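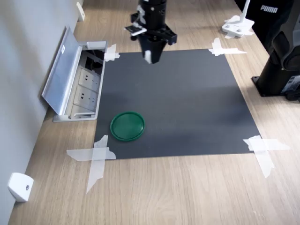
# Chapter 7: When the Hand Closes on Nothing

A gripper comes down, shuts its fingers, lifts, and carries thin air across the table with perfect confidence. We love this fault! It looks silly, it costs very little, and it will teach you more about robots than a week of clean runs.

The missed grasp is our way into the whole subject of failure. Picture a small pick-and-place cell, the kind built by Kallier for teaching labs. Over 302 attempts it drops or misses the block 40 times. Is the camera to blame? The finger pads? A mat that has crept 2 mm since the last calibration? Each of these gives the same empty hand, and each needs a different repair.

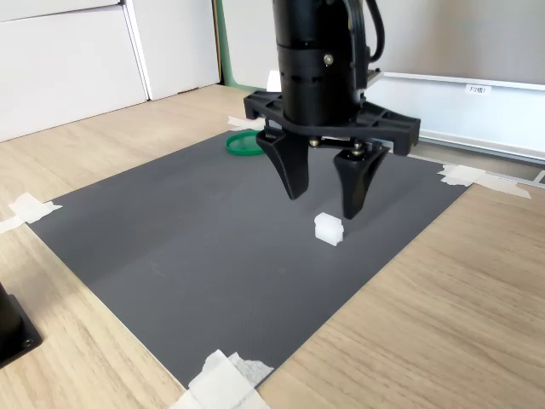
Start with height. If the fingers stop too high, they pinch only the top edge of the block and it tips out as they close. Too low, and a tip presses into the table. That second case is a safety matter as well as a nuisance, so we shall spend Section 7.2 on force limits and on where your own hands should be while the arm has power (well outside its reach, always).

Before reading on, try to write down:

- what the controller believes has happened after a miss
- which signal could tell it otherwise
- what it should do next

Keep your notes. We come back to them in Section 7.4, where the Bredus log records 100 grasps in a row marked "successful" by a machine that had no way of checking.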